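The Window Situation

When I signed the lease on this place, the agent kept using the word "light." Great light. Such light. She said it in the kitchen, which has none, and she said it in the hallway, where we were both feeling along the wall for the switch. Then she opened the door to the main room and stood aside like a game show hostess, and fine, all right, there it was. One very large window with dark metal frames, and the sun coming through it as if it had been paid.

I have now lived with that light for 19 months and I'd like to talk about it.

The first thing is that light shows you your window. In my last apartment I had two small windows facing an air shaft, and I considered myself a clean person. I washed those windows once, on moving out, in the hope of getting my deposit back. They could have been made of cheese for all the difference it made. A big window in full sun is a different sort of roommate. By March I could see every raindrop of the previous winter, each one preserved in its own little ring of dirt. I could see where I had once leaned my forehead on the glass during a phone call with my bank.

So I did what anyone does and ignored it until I had a guest coming.

The guest was Athina Karamanlidis, whom I have known since college and who grew up over her parents' dry cleaning business. She has opinions about surfaces. She put her bag down, looked out, and said, "Is it foggy?" It was not foggy. It was two in the afternoon in the brightest week of the year.

What I used first

Blue spray and paper towels, like a child. I will defend the blue spray for a bathroom mirror, but on a window this size it gives you a nice clean patch at eye level with a fringe of smears around it, so that the whole thing looks like somebody has breathed on it from the sofa. I went through most of a roll of towels. Then the sun moved and I got to see my work from the side. Every stroke was there. You could have taught penmanship from it.

What I used second

Newspaper and vinegar, because my aunt swears by it, and because every article on the internet about windows was apparently written by my aunt. The first problem is finding a newspaper. I ended up with a stack of the free real estate weekly, which is glossy, and which does to glass more or less what a wet magazine would do to anything. The second problem is that the apartment smelled like a sandwich shop for two days. I like a sandwich shop. I don't want to wake up in one.

What worked

Dish soap, a bucket of cool water, and a squeegee. That's the whole secret and I'm embarrassed by how long it took me. I bought the squeegee at Michailidis, the hardware store on Kenside where they keep everything behind the counter and you have to describe what you want to a man who is already disappointed in you. I asked for "one of those rubber wiper things." He put three on the counter and named the price of the most expensive. I bought the most expensive.

A few things I have learned since, for anyone with more glass than sense:

Use less soap than you think. A small squirt in a full bucket. I used to pour it in as though I were icing a cake and then wonder why the window was foaming.

Wipe the blade after every pass. Every one. Keep an old T-shirt over your shoulder for this and you will also look like you know what you're doing.

Don't do it in direct sun. I know. The sun is when you can see the dirt, and the sun is when you get angry enough to do something. But the water dries before you get back to it and you're left with stripes. Go early, or wait for one of those flat gray mornings when you can't see anything wrong and have to work from memory.

Do the frames first. I did the glass first for a year. Then I'd wipe the frames, and a line of black water would run down my beautiful glass, and I would say some words.

About those frames. I was told when I moved in that dark frames were "forgiving." I'd like to know whom they have forgiven. Dust on a white frame is a rumor. Dust on a dark frame is a press release. The bars that run across are the worst, since each of them is basically a shelf, and the upright one between the top panes makes two extra corners where my squeegee doesn't fit. I do those corners with a cloth wrapped around a butter knife. Athina gave me a proper little detailing brush for my birthday, and I use it for the toaster.

The curtain question

There are people who will say the answer to a dirty window is a curtain. I have been one of those people. I ordered a pair of linen panels from an outfit called Parnska, whose website has a lot of photographs of pears. They came in a color called Lostov, which on my screen was a soft, wise sort of gray and in my living room was a bandage. They also came short. I had measured the window correctly and then, in a burst of confidence, typed the numbers into each other's boxes.

I hung them anyway. For a month I had two wide, stubby curtains that stopped well above the floor like pants on a boy who has had a growth spurt. They blocked just enough sun to make the room gloomy and not enough to keep it off the screen of my laptop. When I took them down in September the whole place seemed to exhale, and so did I, and the curtains are now folded in the closet, where they are waiting to become dust covers for something I don't own yet.

I'd priced blinds too, made to measure. The quote came to 2,936 dollars, fitted. I thanked the woman very politely and went home and washed the window again.

The view, such as it is

I've been putting this part off because I don't have a view. I want to be clear on that with anyone who was hoping for a skyline. What I have is the building across the way, and I have become more attached to it than I ever planned to be.

It's beige, or pink, depending on the hour and your mood. I have tried for a long while to settle which. In the morning I'd swear to beige. When the sun gets right onto it, the pink comes up like somebody who has been told a mildly rude story, and around then parts of it go so bright they're nearly white and you have to look at something else. The windows go up in rows, and some of them are dark and some of them have a bit of blue sky in them, which is my favorite thing it does. There's a ledge, too. I used to call it a balcony, until I had spent enough evenings waiting for a person to step out onto it with a drink. I have since downgraded it to balcony-ish. 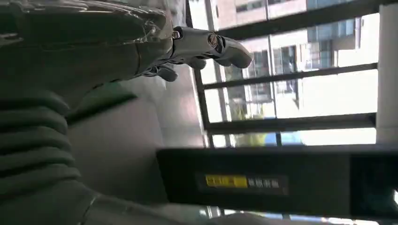
Things I have stopped doing

Apologizing for the window when people come over. They weren't looking at it until I brought it up. Then they were looking at nothing else, and would get up and touch it, and there I'd be with a set of fingerprints I had personally invited.

Washing it before rain. I check the forecast now. I've become a person who checks the forecast for my window, and I can feel my mother nodding from 300 miles away.

Keeping plants in front of it. I tried a fern, which cooked. I tried a succulent, because everyone says you can't kill those in a sunny spot, and it grew straight at the glass at such an angle that the pot tipped over. I swept up the dirt and took the hint.

Pretending I do the outside. I don't do the outside. The outside belongs to the building, and the building has a man with a rope who comes when he comes. I have never once been warned. The last time, I was eating cereal over the sink, wandered into the room with the bowl, and there were boots. We nodded at each other. He did the entire thing in the time it takes me to find the bucket, and he did the corners, and I went up to the glass afterward to see how he had managed it and left a nose print on my side.

It's still there, as of this morning. It's going to be gray tomorrow, so I may get to it then. The squeegee is already out on the counter, next to the toaster.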